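Gripper drifts on thin handles, sim cell

marblecat82
Same Coltolico cell as before, in simulation. Left finger closes late, so thin things twist. I've set the pad offset to 19 and redone the joint limits. Spoon by the neck, bowl up, shuttle left where it was:

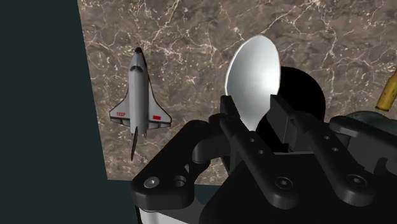
Holzer: Offset's a plaster. Put it back to zero and check the finger linkage first.

marblecat82
Did that in February — twice.

ostoleo_fan
Disagree with Holzer. Mine only behaved at 20.

Holzer
Yours also threw a fork.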